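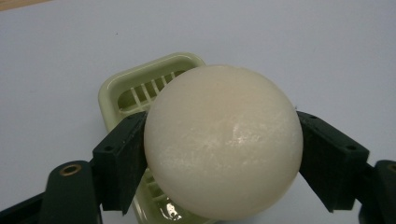 The mystery ball, sparkly side showing.

February, a little after nine in the evening

I meant to write last night and fell asleep with the lamp on, so tonight gets both days. The linen closet is finally done! Well, the top three shelves are done, and the bottom one has been shoved back in and the door shut on it, but I'm calling it done until the weather warms up and I can stand to kneel on that floor again.

What slowed me down was the ball. It came out of the toe of an old wool sock at the very back, behind the guest towels, and I stood there holding it for the longest time trying to think whose it was and what on earth it was for. It's off-white, creamy really, with that dull waxy look that old soap gets, or old candles, and that's the whole question. I say soap. Évan Pichon, when he came by with the eggs, turned it over once and said candle, and then wanted to know where the wick was, which I thought was my argument and not his.

The part I keep going back to is the glitter. Most of the ball is matte and quiet, but there's a patch toward one side where the light catches it and it's all fine streaks and little glints, almost like frost on a window. Near the top it goes faintly tan, and there's a line up there like a seam, where it isn't quite smooth. I like that spot best, I think. It made me wonder about a mold, two halves pressed together, and then of course I was off remembering the winter Mother decided we would all make our own soap and the kitchen smelled of tallow until Easter. Hers came out in slabs, though, gray ones, and they never had a sparkle in them.

I sniffed it, naturally. Wool sock and cedar, nothing else. I put it on the kitchen scale too, and it came to 278 grams, which settled nothing but was satisfying to know. The scale is the one I got at Gastora the year the old one gave up, and I'd forgotten how nice it is to weigh a thing for no reason at all. (I then weighed the sock. I won't write that down.)

A wet thumb would probably tell me. If it's soap it'll go slippery, and that would be the end of it. I haven't wanted to do it yet. I'd like to ask Kwan-ho Kao first, because she used to bring me something every time she came back from Tustgate, always wrapped in socks so it wouldn't get knocked about in her suitcase, and I have a horrible feeling this was a present and I put it away for best and never thanked her properly. I called around suppertime and got no answer. She goes to her sister's when it's cold.

The rest of the closet, for the record: the blue sheets are all on the second shelf now with their pillowcases tucked inside them, the tablecloths are rolled and not folded, and I found the good tea towel with the hens on it that I accused poor Évan of taking home two summers ago. I'll have to tell him. The flannel with the worn middle went into the rag bag, and I kept one piece back for polishing. There's also a curtain that fits no window in this house. I held it up to every one of them to be sure.

I've put the ball in the chipped saucer on the dresser for now. If it's soap I suppose it'll scent the drawers a bit, if there's any scent left in it, and if it's a candle I'll have to go looking for a wick. Must remember to buy more shelf paper, the plain kind, and to call Kwan-ho again after breakfast.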